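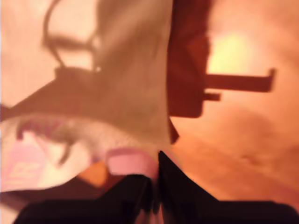 What Is Fabric Made Of?

Think about the clothes you put on this morning. You may be wearing a T-shirt, a pair of socks and a sweater. All of them are made of fabric, but they don't feel the same. Some fabric is smooth. Some is fluffy. Some stretches when you pull it and some doesn't move at all.

This page explains where fabric comes from, why one kind feels different from another, and what happens to it when it gets old.

It starts with fibers

A fiber is a very thin thread, like a hair. Pull a cotton ball apart slowly and you will see that it is made of hundreds of tiny fibers, all tangled up.

One fiber by itself is weak. You can break it with your fingers. When lots of fibers are twisted together, they grip each other and become hard to pull apart. The twisted fibers are called yarn. Making yarn is called spinning.

You can spin a little yarn yourself. Take a cotton ball and pull it gently until it is long and thin. Now roll one end between your fingers, always in the same direction, while a friend holds the other end still. The part you have twisted will be much stronger than the part you haven't.

Where do fibers come from?

Some fibers come from plants. Cotton grows on a bush. When the seed pods are ripe they split open, and inside is a puff of white fluff. In many places cotton seeds go into the ground around April and the fluff is picked in the fall. Linen is another plant fiber. It comes from the stem of a plant called flax.

Some fibers come from animals. Wool is the hair of sheep, and sometimes of goats or alpacas. Silk comes from silkworms, which are really caterpillars. A silkworm wraps itself in one very long thread to make a cocoon, and people unwind the thread.

Other fibers are made in factories. Polyester and nylon are made mostly from oil, the same stuff that is used to make gasoline and plastic. The oil is turned into a thick, sticky liquid when it is heated. The liquid is pushed through a plate full of tiny holes, a bit like a shower head. It comes out as long strands, which cool and go hard.

Many clothes are a mix. A T-shirt might be half cotton and half polyester. Look at the label inside the neck or the side seam of your shirt. It will tell you.

Weaving and knitting

Once you have yarn, you can turn it into cloth. There are two main ways to do this.

In weaving, one set of yarns goes up and down and another set goes from side to side. The side-to-side yarns pass over one, under the next, over one, under the next. If you have ever made a paper place mat out of strips, you have done weaving. Woven cloth doesn't stretch much. Jeans and bed sheets are usually woven. So are most backpacks and the straps that go with them.

In knitting, the yarn is bent into loops, and each loop is pulled through the one before it. Loops can open up and close again, so knitted cloth stretches. Sweaters and socks are knitted. T-shirts are knitted too, but the loops are so small that you may need a magnifying glass to see them.

The machine that weaves cloth is called a loom. At the old Flenden mill in Lumstead there is a wide wooden loom that visitors can try. It has 1456 yarns running from front to back, and each one had to be threaded through its own little loop before any weaving could start. Guido Lo Presti looks after the loom. He told us that threading it took him 11 days, and that he found one mistake near the middle and had to go back and do part of it again.

Why is a towel fluffy?

A towel is woven, but it has an extra set of yarns. These stand up from the cloth in little loops, and the loops are called pile. More loops mean more places for water to go. That is why a thick towel dries you faster than a thin one.

If the tops of the loops are cut, you get a soft, furry surface. Velvet is made this way, and so are some kinds of plush. Plush is the cloth used for many stuffed animals.

Fleece is different again. It begins as a knitted cloth, usually polyester. Then it goes through a machine with rollers covered in tiny wires, which pull up the ends of the fibers and make them fuzzy. The fuzz traps air. Air that is trapped and can't move about is good at keeping heat in, so a fleece jacket can be light and still keep you warm.

Fluffy fabrics have one problem. Little fibers come loose and stick to other things. We call this lint. If you wash a new white towel with a black sweater, you will see a lot of it.

How does color get in?

Cotton and wool are not bright when they come from the plant or the sheep. They are white, cream, gray or brown. To change the color, people use dye.

Dye soaks into the fiber. It can be added before the yarn is spun, after it is spun, or when the cloth is finished. For a very long time all dyes came from nature. Blue came from the leaves of a plant called indigo, and red came from the roots of a plant called madder. In 1776, when the United States declared its independence, every dyed coat and dress was still colored that way. Dyes made in factories came in the next century.

Printing is another way to add color. It puts ink on one side of the cloth. Turn a printed T-shirt inside out and the picture will be faint, or missing. Turn a dyed T-shirt inside out and it will be the same color on both sides.

Some dye comes out in the wash, above all the first few times. This is how a white sock can turn pink when it is washed with something red.

A feeling test you can do at home

You will need:
a pile of clean laundry
a scarf to use as a blindfold
a friend
paper and a pencil

Ask a grown-up which laundry you can use. Sit down at a table with the pile in front of you and put on the blindfold. Your friend hands you one thing at a time.

For each thing, say whether it is smooth or rough, thick or thin, and whether it stretches. Then guess what it is. Your friend writes down your answers.

When you have been through the pile, take off the blindfold and read the labels. Put a check next to everything that is mostly cotton. Put a star next to everything that is mostly polyester. Were the cotton things alike? You may find that two things made of the same fiber feel very different — a cotton towel and a cotton shirt, for instance. The way the yarn is put together matters as much as the fiber.

Swap places and do it again with new things.

A drop of water

Here is a second test. Lay a cotton T-shirt and a raincoat flat on the kitchen counter. Use a spoon to put one drop of water on each. Watch what the drops do.

Cotton likes water. The drop spreads out and soaks in. Raincoats are usually made of nylon or polyester with a thin coating, and the drop sits on top like a bead. Try a wool sweater too. Wool can soak up a lot of water, but the outside of each hair has a little grease on it or a scaly skin, so the drop may wait a while before it sinks in.

What happens to old fabric?

Clothes that still fit someone can be given away or sold. Clothes with holes can be mended. Fabric that is too worn out to mend can be cut into cleaning rags, or it can be sent to be shredded. The shredded fibers are used to fill things like car seats and punching bags. Some are spun into new yarn, but this is hard to do well, and the fibers get shorter every time.

Last year the Lumstead swap table took in some 1000 pieces of clothing, and 312 of them were coats. The next one opens on 5th November. Bring things that are clean and dry, with shoes tied together in pairs.

Words to know

Fiber: a very thin thread, the smallest part of a fabric that you can see.
Yarn: fibers twisted together.
Loom: a machine or frame for weaving.
Pile: loops or ends of yarn that stand up from the cloth.
Dye: something that soaks into fibers and changes their color.
Lint: loose fibers that come off fabric.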